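Color and Surface for the Home – Unit 9 handout
Tabletops: hard surfaces, one cup, one vase
Instructor: Annelies Zaugg
Posted 06/04/2026

Bring this with you. Reading for next time is at the bottom. If you missed the last session get the notes from Brittany McIntyre, she has the clean set, mine are a mess.

Where we are
Finished walls and floors. Now small stuff. Same rules as for a whole room, only closer together, so mistakes show faster.

Recap from Unit 8, quick
– value = how light or dark
– chroma = how strong
– temperature = warm/cool, always compared to the thing next to it
– a color on its own doesn't tell you much. Put it on the surface it's going to live on, then decide.

1. The table comes first
Start with what you can't change. For most people that's the table. Dark stone, red-brown family: low value, warm, busy up close because of the veining. Reads as almost one color from across the room. Pale things on it jump. Dark things sink. Mid-tone things depend on their temperature, which is why we spend so much time on teal this week.

Polished vs. honed. Polished gives you a second copy of every object, upside down, weak. Honed gives you a soft shadow and that's it. Check from sitting height, not standing. People always check standing.

Marble care, short version (someone always asks)
– wipe spills right away, esp. lemon, vinegar, wine
– coaster under anything with a foot ring
– no scouring powder
– felt dots under vases. Replace when they go flat.

2. Teal on red-brown
Close to opposites on the wheel. Blue-green across from red-orange, and a reddish brown is more or less a dark, tired red-orange. So the cup looks bluer than it did in the store. Try it: same cup on white paper, then on the dark swatch. Write down what you see before you talk to your neighbor.

Matte matters. A glossy teal cup picks up the window and you get a white streak which cuts the shape in two. Matte keeps the shape whole. Downside – fingerprints, and coffee rings inside the rim if it's unglazed there.

Shape: straight sides look heavier. A slight taper lifts it. Rounded rim and rounded base make it friendlier, less like lab equipment. Lorenz Gruber's rule from the guest talk: one plain upright shape near one fussy shape. Works most of the time. He sells the plain ones so take it with some salt.

3. Ribbed and shaded glass
Ribbing breaks up whatever is behind it. Good for stems – you get the green without seeing exactly how long you cut them. Shaded glass (one color at the lip running into another at the foot) gives you a built in link between two parts of a room. Pinkish red up top talks to the table. Gray-purple at the bottom talks to a gray wall. You don't need to match either one exactly.

Narrow waist: holds the stems together so they fan out above it. Flared mouth: needs more stems than you think. If it looks skimpy, don't buy more flowers, pull the leaves outward first.

Budget note. Ramard and Koltatska both do ribbed glass, Koltatska is thicker and tips less. Bachmann only in clear this season. I have no opinion on Halleo, haven't handled one.

4. Artificial tulips
Yes they're allowed in this course. Roswitha Gasser argued against in the last cohort and we had a good fight about it, ended in a draw.

What gives fakes away
– every stem the same length
– every head facing front
– leaves still folded flat from the box
– a seam down the petal

What to do
Bend each stem in two places, low and high. Turn a few heads sideways. Let one hide behind a leaf. Steam the leaves for 30 seconds, then shape by hand. Leave one side fuller. Symmetry is for hotel lobbies.

Color mix: creams and yellows do the work, they carry the light. Pink small. Blue is the odd one. There's no true blue tulip, so blue says fake right off, but if there's something blue-green lower down on the table it picks that up and looks meant. Repeat the blue at the other side of the bunch so the eye goes across. One blue alone looks like a mistake.

5. The wall behind
Pale printed paper, gray leaf pattern, large scale. Large and faint = fine behind a bouquet. Small and sharp = fights with it. If the print runs on a diagonal try to have your leaves go along with it or clearly against it. In between looks accidental.

Set the tall thing back near the wall, the low thing forward. Leave a gap. How big? Start with the width of the cup and adjust from there.

6. Exercise (hand in)
One table, one cup, one vase with stems. Photograph it 2 ways:
a warm arrangement
a cool arrangement
Only the cup may change. Half a page on which you'd live with and why. Name the surface, the wall, and the finish of the cup. Didier Tessier is grading so please write legibley.

Common problems from last time
Too many objects. Cup dead center. Vase pushed so far back the leaves bend on the wall. Lamp on one side only, then writing three paragraphs about shadow.

Reading
Course pack p. 627, the section on complements in low light. Skip the bit on paint mixing, we did it in October.

Teal cup with the ribbed vase and mixed tulips on dark marble:
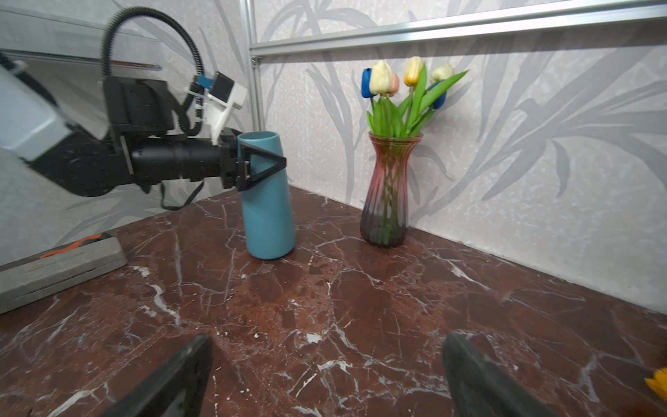 Roswitha: I'd still take the blue ones out and do the cool version with the cup alone. You get the same contrast against a red-brown table and the bunch stops shouting. Also, can we use a wood table if that's what we have at home? Mine is dark walnut, pretty red in the evening.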